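Who Was Holding the Risk? Mis-selling and Due Diligence in a Municipal Fund Dispute

Student project report, Business Law and Ethics
Jeferson Bezerra
2020-03-19

1. What the project set out to do

My task was to read through a dispute between an investor and an adviser and decide who should carry the loss. I picked the quarrel between the Luditz pension fund, which pays retired town employees, and Petek, the firm that sold it a set of currency-linked notes. The fund put in $21 million. By November of the following year it had $10 million left and a stack of letters from Petek explaining that markets had been unusual.

I started out on the fund's side. Most people in my seminar did too. After reading all 179 pages of the claim and its attachments I am less sure, and I also don't believe much of what Petek says.

2. What the fund claims

The fund says its trustees were ordinary town staff who did not understand the notes and were led to think their money was safe. The word "protected" turns up in the sales material again and again. What was protected, if you read the small print, was the first coupon payment. The rest depended on three exchange rates staying inside a band, and once one of them left it the losses were multiplied.

That is a bad product for a pension fund. I don't think anyone needs a finance degree to say so. But the claim goes further and says the trustees could not have known. This is where I have trouble. They had an outside consultant, Wedis, who was paid every quarter to look at exactly this kind of thing. Wedis wrote a two-page note before the purchase. One paragraph says the downside is "material and should be discussed." The minutes show no discussion.
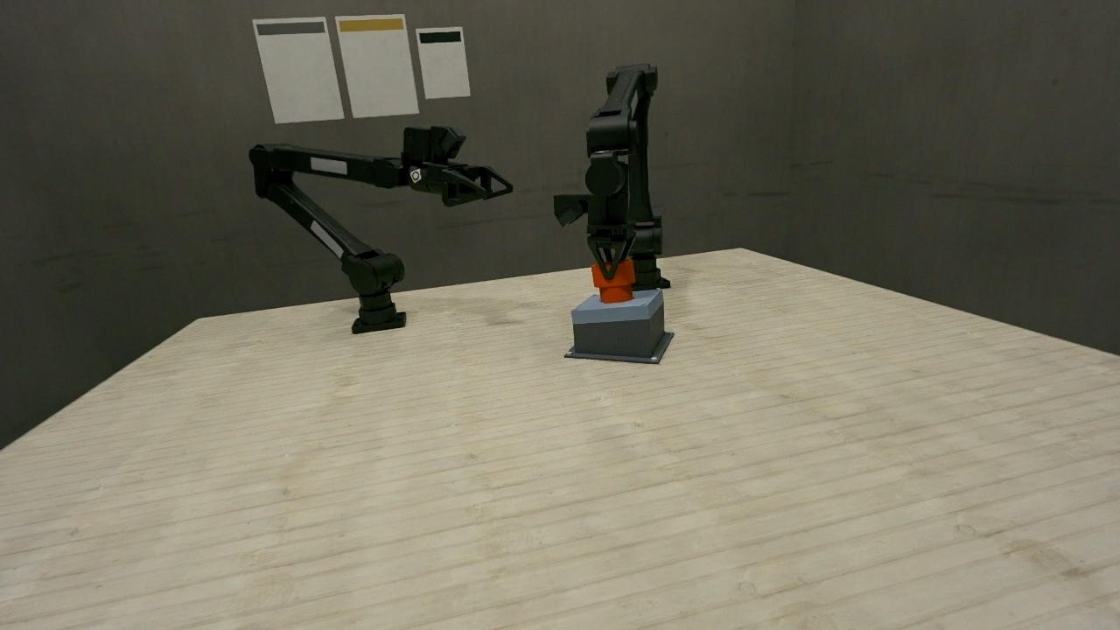 3. What Petek says in reply

Petek's defense is that the fund was a professional client and signed a form to say so. I find this weak. The form was one of several signed at the same meeting, and the person who signed it had been in the job for less than a month. A signature on a form tells you that somebody had a pen.

Petek also says it made only a normal fee. The fee on the front page does look normal. However, the notes were priced by Carel, a company Petek partly owns, and Carel's margin is not on the front page or any other page I was given. I asked my instructor whether that had to be disclosed and the answer was "it depends," so I have left it as an open point. If the margin was small, I would expect Petek to have told us the number by now.

4. Does being naive count as a defense?

The reading for this course treats inexperience as something that makes a seller's duty heavier. I accept that for a private person putting in $1,000. I am not convinced it works the same way for a body that manages other people's money and pays for advice. If trustees can win by saying they didn't read the consultant's note, the next set of trustees has less reason to read theirs.

On the other hand, the people who lost out are the retirees, and they signed nothing. Neither side spends more than a few lines on them. Both sets of lawyers write as though the money belonged to whoever was in the room.

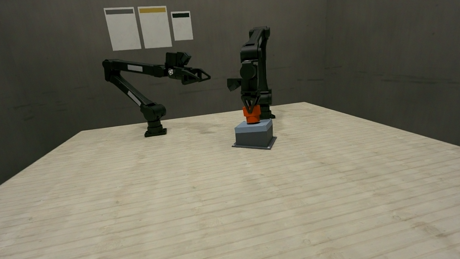
5. Findings

I would hold Petek responsible for the larger share. The sales material was misleading, and the tie to Carel should have been on the first page in plain words. I would not give the fund the full amount, though. Ignoring Wedis was its own choice. I would also like to know why Wedis did not pick up the phone when its warning got no reply, but it is not a party to the claim.

6. Limits of this report

I worked only from documents, and both sides chose which documents to attach. Two of the emails are missing their replies. I could not check the exchange rate figures used in the loss calculation, which come from the fund's own expert, and I have taken them as given without much enthusiasm. I also did not look at how similar claims were settled, as settlements are mostly private and the figures that do get out tend to come from whichever side is happier with them.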